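Whitlock Workplace Remarks Collection

Data card and read-me, release 2

Contents of this release

The Whitlock Workplace Remarks Collection is a set of short written remarks, drawn from workplaces and training settings, each labelled by trained readers according to whether and how the remark treats a person differently on account of gender. It was prepared by the Voltthorpe office of the Plelero project for people who study everyday sexism, for those who write workplace conduct policy, and for those who build tools that sort incoming complaints. The release contains the remarks, the labels, the notes of the readers where they disagreed, and this document.

Files

remarks.csv holds one remark per row, with an identifier, the text, the type of setting and the language of the original.
labels.csv holds one row per reader per remark. The labels have not been merged.
notes.txt holds the free-text notes that readers were invited to write when they were unsure.
guide.txt is the labelling guide as it stood when the work closed in November.
splits.txt lists the suggested division into training and test portions.

All files are encoded in UTF-8. Fields containing commas are enclosed in double quotation marks. Line breaks inside a remark have been replaced by a single space.

Background

Most public collections in this area deal with open abuse on social media. Remarks made at work tend to be milder in wording and depend heavily on who is speaking, to whom, and in front of which colleagues. A sentence such as "you're very organised, you should take the minutes" would pass through most abuse filters unmarked. It may also be entirely innocent. The people who contributed remarks to this collection regarded the difference as worth recording, and the labelling scheme was designed with that in mind.

The project began as a set of paper diaries kept by contributors. Gianni Pellegrini drafted the first version of the guide from those diaries, and Graziella Fabbri revised it after the pilot. The online form, called Flito, replaced the diaries in the second round and accounts for the larger part of the present release.

How the remarks were collected

Contributors wrote down remarks they had heard, received or made themselves. They were asked to give the words as closely as they could remember them and to add the type of setting from a fixed list: office, shop floor, kitchen, laboratory, workshop, classroom, vehicle or depot, online meeting, and other. They were asked to leave out names, and were free to leave any field blank apart from the text.

Remarks were accepted in English, Italian, Spanish and Yoruba. Remarks in languages other than English were translated by one person and checked by a second. The original wording is kept in the file alongside the translation. Where an idiom had no near equivalent, the translators favoured plain meaning over colour, and the notes say so.

No remarks were gathered from private messages, recordings or monitoring software. The project did not accept bulk submissions from employers.

Labels

There are 6 labels. A remark may carry more than one.

1. Role assumption. The remark assigns a task, skill or interest to a person by gender. Example from the guide: "Get one of the lads to lift it."
2. Appearance. The remark comments on looks, dress or voice where these have no bearing on the work.
3. Diminishing address. Pet names, "girls" for adult women, "good boy", and similar forms.
4. Sexual remark. Jokes, stories or suggestions of a sexual nature, whether or not aimed at a person present.
5. Excusing. The remark plays down an earlier remark or act, as in "that's just how he talks" or "she can't take a joke".
6. None of the above.

Label 5 was added after the pilot. Readers had found many remarks that contained nothing offensive in themselves but whose purpose was to close off a complaint. These had been scattered across the other labels with little consistency. The label applies whatever the gender of the person being excused.

The guide asks readers to judge the remark as written, together with the setting, and not to guess at the speaker's intentions. It also asks them not to treat politeness as evidence in either direction.

Readers

Labelling was carried out by 13 readers, who were paid by the hour and not by the remark. Each remark was seen by at least three of them. Readers worked in sessions of no more than two hours and could skip any remark without giving an explanation. Skips are recorded in labels.csv with the value S.

The readers do not form a representative sample of any population. Women outnumbered men in the group, and most had worked in offices or in teaching. Users who intend to draw conclusions about manual trades should bear this in mind.

Disagreement

Disagreement between readers has been kept. Users who need a single label per remark are advised to state clearly how they arrived at it, whether by majority or by some other rule. Reports that give a merged label with no account of the method should not be described as results on this collection.

Agreement was highest for label 4 and lowest for labels 1 and 5. The difficulty with label 1 lay mostly in remarks that name a real difference between two individuals but phrase it as a difference between men and women. The difficulty with label 5 lay in remarks that could be either an excuse or an ordinary explanation. A set of 128 remarks on which the readers could not reach any majority is listed at the end of splits.txt. These are excluded from the suggested test portion but remain in remarks.csv.

Removal of personal details

Names of people, employers, streets and products were replaced by bracketed placeholders such as [NAME] and [EMPLOYER]. Job titles were kept unless the title could point to one person. Shoshana Obi reviewed the placeholders and removed further remarks in which the events themselves would have been recognisable to colleagues. Removed remarks are not available on request.

Any person who believes that a remark in the collection identifies them may write to the Voltthorpe office. The remark will be withdrawn while the request is considered, and the withdrawal will be recorded in the change log by identifier only.

Permitted and unsuitable uses

The collection may be used for research, teaching, the writing of policy and the testing of sorting tools in which a person makes the final decision. It should not be used to score individual employees, to screen job applicants, or to discipline anyone on the strength of an automatic label. It should not be used to produce new remarks of the kinds described, except in small numbers for testing and under supervision.

Trainers who wish to read remarks aloud in a session are asked to warn participants beforehand and to avoid remarks from a setting that closely resembles their own.

Known limits

Tone of voice, gesture and laughter are absent. Contributors sometimes supplied them in brackets, and these additions have been kept, but they are the contributor's account and were not checked.

Remarks are recalled and may have sharpened or softened in memory. Contributors were more likely to write down what had bothered them, so the share of remarks carrying any given label says nothing about how common such remarks are at work.

Settings are unevenly covered. Office and classroom remarks are plentiful. Laboratory and workshop remarks are fewer, and those marked vehicle or depot are too few to be treated separately.
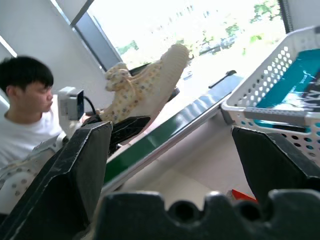
Reynaldo Villanueva: My concern is with the workshop rows. In a small team everyone knows who says what, and the same sentence can be a running joke between equals or a way of keeping a newcomer quiet. The setting field cannot tell those apart. I would ask for a second field giving the standing of the speaker towards the listener, even if half the contributors leave it blank. I would also keep label 5 well away from any automatic tool until that field exists.

Response from the maintainers

The proposal has been accepted in part. A field named standing, with the values senior, level, junior and unknown, will be added to the Flito form for future contributions. It will not be filled in retrospectively, as the contributors to the present release were told that they would not be contacted again. The caution about label 5 has been adopted and applies to this release. Users who have already trained a tool on that label are asked to report its results separately from those for the others.

Changes since release 1

Label 5 added and all pilot remarks read again.
Reader notes included for the first time.
Yoruba originals corrected for tone marks.
Duplicate remarks removed where the wording and setting were identical.
The value "factory" in the setting field renamed "shop floor".

Terms of use and citation

The collection is free of charge for the uses set out above. Copies may be passed on only with this document attached and unaltered. Published work should cite the collection by its full title and release number and should name the Voltthorpe office of the Plelero project as the source.

Corrections to the files should be addressed to Alaric Dunleavy at the Voltthorpe office, quoting the remark identifier and the file in which the error appears.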